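Workroom notebook, Alemneh Knits
05/11/2019

Edel pattern, yarn and swatches

Irkari cone came in. Weighed it before winding off: 782 g including the cardboard. Label is missing, so the tube weight still has to come out of that once the cone is empty. Color is closer to gray than the shade card. Fine for swatches, not for the sample.

Wound 462 yards into cakes and put the rest back on the shelf with a tag. The winder is slipping again at the top of the shaft. Tightened the clamp and it held for the last cake.

Stocking stitch swatch on the 8s first, then the same needles in seed stitch. Seed comes out wider and shorter, as expected, but the edge also flares on this yarn.
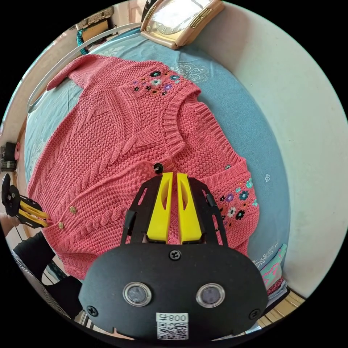
Cast on 100 stitches for the full-width test piece. Knit a short rib, then went straight into pattern with no increases, and the fabric bellied out above the rib. Next try gets an increase row. The cables pull in more than the chart allows for, and I may have them in the wrong place. A vertical cable panel on either side of the button band, with seed stitch over the rest of the body, would keep all the pulling-in near the front edge and leave the side seams alone. Redraw the chart that way before knitting any more.

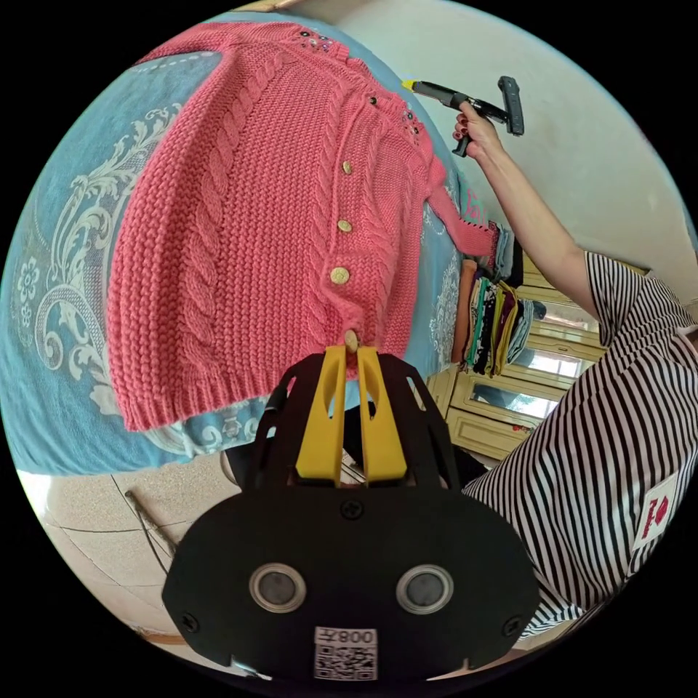 That means moving the shaping too. The decreases are charted right where the outer cable would end at the armhole, and I don't want to be working both on the same row. Shift the decreases toward the side seam by 2 stitches and check the neck depth again after. The back can stay as written.

Prellstead yarn is still the better choice for the sample. It splits less on the cable needle and the crossings stay round. Irkari goes flat after a soak. 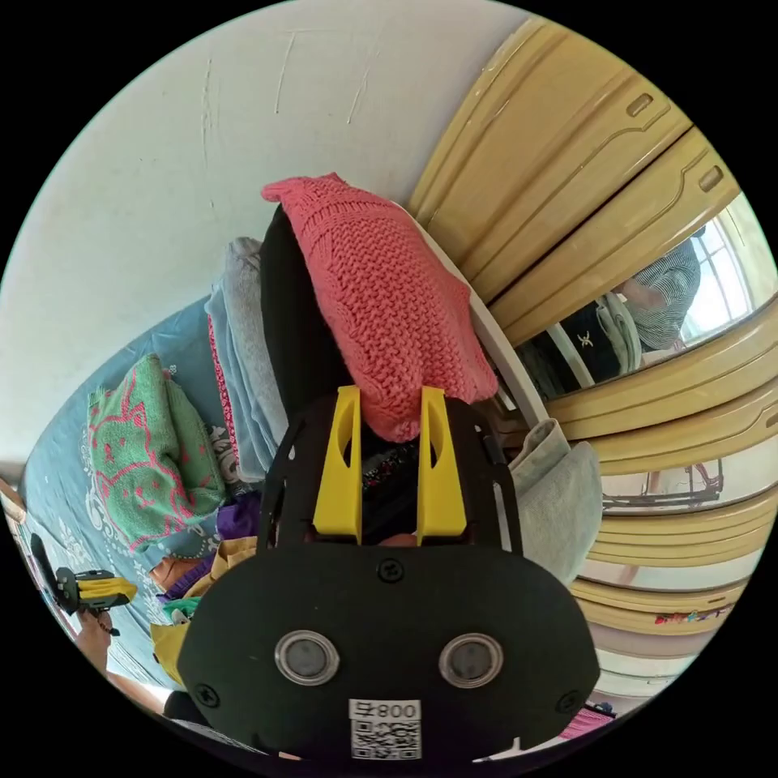

Blocking

Seed swatch soaked, rolled in a towel and laid out without pins. Grew in length, hardly at all in width. The cabled one was pinned, and I think I overdid it: the purl ground opened up and now shows gaps. Do it again unpinned. Left both on the rack by the window.

Finishing notes for the written pattern: pick up the band after blocking, use the smaller needle for all ribbing, sew buttons on last. Cuffs need a stretchier bind-off than the one in the September draft.

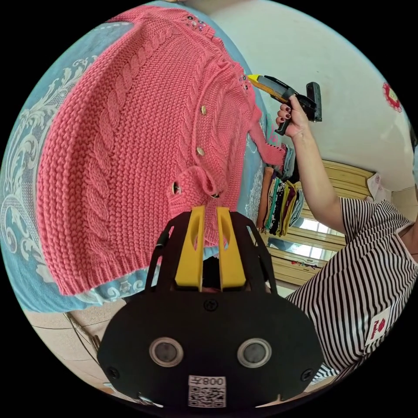
Coral-pink cardigan with cables, ribbed waistband and gold-toned buttons.

To do: redraw front chart, reknit cabled swatch, order more Prellstead, weigh empty Irkari tube.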